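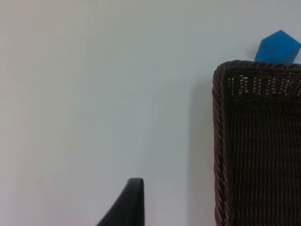

4.3 Failures at the rim

2023-06-01
Murray McPhee, Dennis Laizer and Oduor Shirima
Print this section | E-mail this section

Most of the failed trials in the basket task had a plain cause, such as a missed grasp or a cube dropped on the way. The group dealt with here is smaller and gave us more trouble. In these trials the controller reported that the cube had been placed, opened the gripper and went on to the next step, while the cube was touching the rim of the basket. We call this a rim rest. Figure 4 shows the basket and cubes from the fixed camera.

The Dorance controller decides that a cube has been placed by using two signals. The first is the height of the gripper above the table, which must be within a set band. The second is the drop in load when the fingers open. Neither signal says where the cube has come to rest. A cube set down on the rim takes its own weight off the fingers in much the same way as a cube set down on the basket floor, and the height band had been made wide to allow for cubes of different sizes. With the large cube the two heights overlapped, and the check passed.

The wrist camera was of little help. Its view of the basket depends on the pose of the arm, and in many poses it takes in one side of the basket and a good deal of bare wall. The Skanis detector marked the cube and the basket correctly in these views, but it treated any cube whose box overlapped the box of the basket as being inside it. A cube on the rim meets that rule. We had tested the rule on pictures from the fixed camera only, and this was our mistake.

The weave made matters worse. The rim is a thick twisted band, so a cube put down on it sits at a tilt. We first took tilt as a sign of a rim rest and tried to use it as an alarm. This had to be dropped. Cubes lying inside the basket were often tilted too, and the alarm stopped the arm in trials that had gone well.

A rim rest matters for safety as well as for the score. After release the arm moves back along a low path over the side of the basket. In 8 trials this path brought the wrist into contact with the cube, and in 2 of them the basket was dragged along the table before the force limit stopped the motion. No one was inside the marked area and no parts were broken. The force limit had been set for contact with the table, and we now think it was too high for contact with a light object that is free to move.
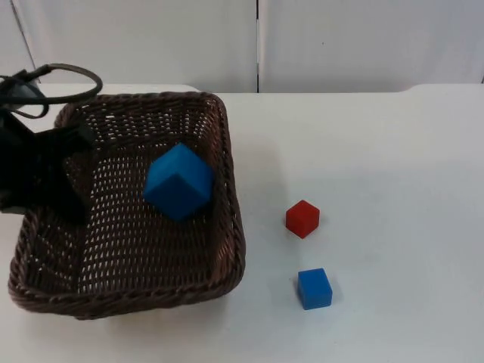 Figure 4. Basket task, fixed camera: the large blue cube inside the basket, with a small red cube and a small blue cube on the table to the right.

Hamisi Rugemalira, commenting on a draft of this section, asked why the arm should move away at all before the placement had been confirmed. He argued that a wider detector rule would only hide the fault, and that the gripper should stay where it was until a second view agreed with the first.

We followed this advice in part. The gripper now opens, rises straight up and waits while the fixed camera checks that the base of the cube lies within the inner edge of the rim. If the check fails, the arm holds its position and asks for an operator. The low return path has been removed. The wait makes each trial longer, and the check still fails when the arm itself blocks the fixed camera's view of the near part of the rim. Trials stopped for that reason are counted as failures in Section 5.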